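Drellar word list, README

Drellar is a small list of dialect words from the villages near Stubbs. Marama Hinds collected them from older speakers, and I typed them into one text file. Each line has the word, its meaning and the village, with a tab between them.
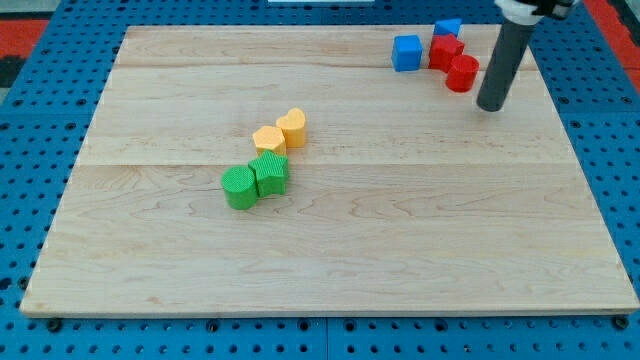

Spelling was the difficult part. When two speakers said a word differently we kept both forms - the more common one comes first. For 15 words the meaning is still uncertain, and these have a question mark at the end of the line.

Please send corrections to Delwyn Cosgrove and give the line number.

Last change: 26 June 2020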